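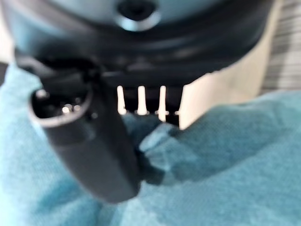 2019년 11월 11일 월요일

**텔우드 시립도서관, 야간 열람실 운영 시간 2시간 연장**

텔우드(Telwood) 시립도서관이 다음 주부터 야간 열람실 운영 시간을 2시간 늘린다. 지금까지 평일 오후 8시에 문을 닫던 1층 열람실은 앞으로 오후 10시까지 이용할 수 있다. 주말 운영 시간은 그대로 유지된다.

도서관 측은 지난 6월 이용자를 대상으로 실시한 설문 결과를 반영했다고 밝혔다. 설문에는 300명이 응답했으며, 이 가운데 148명이 가장 필요한 개선 사항으로 평일 저녁 시간 연장을 꼽았다. 좌석 확충과 난방 개선을 요구하는 의견이 뒤를 이었다.

호라치우 앙겔(Horațiu Anghel) 관장은 "퇴근 후에 들르면 책을 고를 시간도 없다는 말을 여러 해 들어 왔다"며 "인력 문제로 미뤄 왔는데 이번에 야간 근무자를 새로 채용하면서 가능해졌다"고 말했다.

연장 시간에는 대출과 반납, 열람실 이용이 모두 가능하다. 다만 2층 향토자료실과 어린이실은 기존대로 오후 6시에 닫는다. 향토자료 열람을 원하는 이용자는 전날까지 1층 안내 데스크에 신청하면 저녁 시간에도 1층에서 자료를 받아 볼 수 있다. 원본 지도와 제본되지 않은 신문은 신청 대상에서 제외된다.

좌석 예약 방식도 바뀐다. 종이 대장에 이름을 적던 방식 대신 예약 프로그램 '그로케오(Grokeo)'를 쓰게 된다. 회원증 번호로 접속해 당일 좌석을 예약할 수 있고, 예약 후 30분 안에 입실하지 않으면 자동으로 취소된다. 인터넷 사용이 어려운 이용자는 안내 데스크에서 직원의 도움을 받을 수 있다.

마놀레(Manole) 거리 쪽 출입구는 보안 문제로 오후 8시 이후 폐쇄된다. 이 시간 이후에는 광장 쪽 정문만 이용해야 한다. 자전거 보관대도 정문 옆으로 옮겨 설치했다.

인근에 사는 데일 재커라이어스(Dale Zacharias) 씨는 연장 소식을 반기면서도 버스 막차가 걱정이라고 했다. 그는 "도서관이 10시에 닫으면 정류장까지 뛰어야 한다"며 "배차 시간도 같이 조정되면 좋겠다"고 말했다. 시 교통과는 막차 시간 조정에 대해 아직 결정된 바가 없다고 답했다.

연장 운영은 내년 6월까지 시범으로 진행된다. 도서관은 이용 현황을 집계한 뒤 계속 운영할지를 정할 계획이다. 문의는 1층 안내 데스크에서 받는다.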